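¿Cómo mantener un escurreplatos de madera clara sobre la encimera sin que se ponga negro?

Publicado en Cocina y limpieza -- 7 de abril de 2021

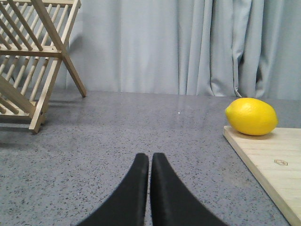 Escurreplatos de madera y encimera moteada

tapón_suelto
Buenas. Me mudé en noviembre a un piso de alquiler y la cocina tiene una encimera gris, moteada, con puntitos oscuros y algunos más claros. No sé si es terrazo o un laminado que lo imita, el casero tampoco lo sabe. Encima tengo un escurreplatos de madera clara, de los de varillas redondas sujetas entre listones planos. Lo compré en una tienda que se llama Etport, me costó 27 euros y venía sin instrucciones y sin bandeja.

Tengo dos dudas. La primera es cómo cuidar la madera. Friego a mano dos veces al día y el escurreplatos casi nunca llega a secarse del todo. El que tenía antes, parecido pero de otra tienda, acabó con las varillas negras por abajo y oliendo a humedad, y lo tuve que tirar.

La segunda es la encimera. El agua que gotea se queda debajo del escurreplatos y, cuando lo levanto, hay un cerco blanquecino con la forma de los listones. El agua de aquí tiene mucha cal. Con un paño húmedo no sale. Me han dicho que vinagre, pero también he leído que el vinagre se come el terrazo, y no quiero perder la fianza, que son 900 euros.

Detrás de la encimera cuelga una cortina, que ya estaba cuando entré. Por abajo coge algo de humedad si dejo el escurreplatos muy pegado. Cambiarlo de sitio es complicado, porque en el otro lado están los fuegos.

Gracias de antemano.

marea_baja
Tuve uno de varillas durante años y la madera aguanta bien si se seca una vez al día. Te cuento lo que hago.

Por la noche guardo los platos, sacudo el escurreplatos en el fregadero y lo dejo de lado, apoyado sobre uno de los costados, para que las patas y los listones de abajo queden al aire. La parte que se pone negra es la que toca la encimera. Si lo dejas siempre en la misma posición, esa parte no se seca nunca.

Una vez por semana lo froto con un cepillo de uñas, agua templada y jabón de fregar. Insisto en los agujeros donde entran las varillas, que es donde se junta la suciedad. Lo aclaro rápido, lo seco con un trapo y lo dejo de pie hasta el día siguiente. No lo dejes en remojo ni lo metas en el lavavajillas: las varillas se hinchan y luego bailan.

Cada 3 meses le doy aceite mineral de uso alimentario, el mismo que se usa para tablas de cortar. Yo uso el de Vondier, pero cualquiera que ponga que es apto para contacto con alimentos te vale. Tiene que estar seco del todo antes de empezar -- yo espero un día entero. Se pone poco, con un trapo de algodón, y al cabo de unas horas se retira lo que sobra. De oliva o de girasol no, que se pone rancio y pegajoso.

Si ya te ha salido alguna mancha negra pequeña, lija fina de grano 120 siguiendo la veta, limpiar el polvo y aceite otra vez. Si la mancha ha entrado en la madera no se va a quitar entera.

Para el agua de abajo, compra una bandeja. Las hay de silicona con un borde que desagua al fregadero. Mide antes el escurreplatos por la base, porque muchas están pensadas para los de metal, que son más estrechos.

jabón_lagarto_27
vinagre caliente y listo, yo lo uso para todo y nunca he tenido ningún problema. la madera igual, vinagre y al sol. lo del aceite es gastar dinero

la_del_tercero_B
Sobre el vinagre: en laminado no suele pasar nada si se diluye y se aclara enseguida. En terrazo no lo uses. El terrazo lleva normalmente mármol y cemento, y el ácido los ataca y deja una zona mate que ya no se arregla con limpieza, habría que pulir. Con el limón pasa lo mismo, así que tampoco dejes limones cortados encima hasta saber qué material tienes. Enteros no hacen nada.

Para saberlo, mira el canto o el hueco del fregadero, por debajo, con una linterna. Si es laminado, verás una capa fina pegada sobre aglomerado. Si es terrazo, los granos siguen por dentro en todo el grosor. También puedes poner la mano: la piedra se nota bastante más fría que el laminado. En mi caso era laminado y yo llevaba años convencida de que era piedra.

Si no lo puedes comprobar, trátala como si fuera terrazo. Jabón neutro, agua templada y un paño de microfibra, y secar siempre al final. Para el cerco de cal que ya tienes, prueba antes en una esquina con un limpiador de pH neutro para piedra. Lo dejas unos minutos, frotas sin estropajo verde y repites. Sale poco a poco, no esperes que sea a la primera.

Con la cortina, deja un palmo entre la tela y el escurreplatos. Si no te cabe, súbele un poco el bajo con unas puntadas, que se deshacen cuando dejes el piso. Y lávala de vez en cuando, que si coge moho por abajo también te lo pueden descontar de la fianza.

tapón_suelto
Gracias. He mirado por debajo del fregadero y se ve aglomerado, o sea que laminado. El cerco ha salido casi entero con vinagre muy diluido y aclarando. He pedido la bandeja de silicona y el aceite lo compro esta semana.

A 121 personas les ha resultado útil esta página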